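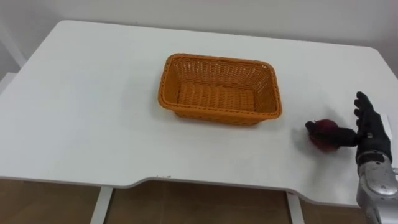
Elisa Sanna maintains that a success rate for a pick-and-place task should not be published unless the rules for a failed attempt were written down before the first trial. Our working group accepts the principle but cannot agree on the wording. At present our sheet gives one result, 78 per cent over 50 trials, and leaves the operator to decide what counted as a success. We should be grateful for advice on the minimum that a test record of this kind ought to contain.

Asked by Alhassan
Filed under: Robots, rules and good practice

Premard
The record should state the start position of the object and of the container, the point at which the attempt begins, the time limit, and the condition for success. For a piece of fruit and a basket, we use the following wording: "The object is at rest inside the container and the hand is clear of it." An object that touches the rim and falls outside is a failure. A trial stopped by the operator is also recorded as a failure, unless the stop was made for a safety reason, in which case it is listed separately and the reason given.

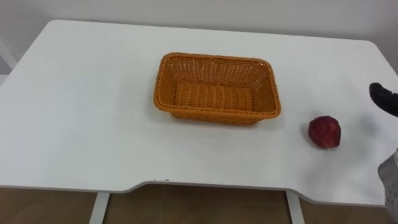 Drenmont, July

Further to the above, I have been asked about repeated grasps. Our procedure allows 2 within the time limit. The second must be marked as such, and the two rates are reported side by side. Results from different versions of the control software must never be added together. 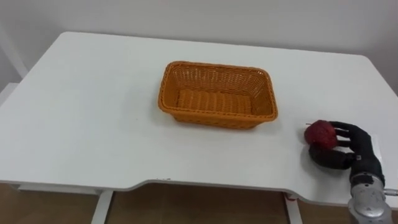

The same applies to changes of object. Fruit varies in size and firmness, and a replacement should be weighed and noted on the sheet before testing resumes. Where the table has been moved, the positions must be measured again.

Skarkex
Just run more trials. We did 1000 and the arguments stopped.

Elisa Sanna
I support the wording given by Premard, with one addition. The sheet should name the person who judged each trial, and that person should not be the operator. A larger number of trials does not repair an unclear definition.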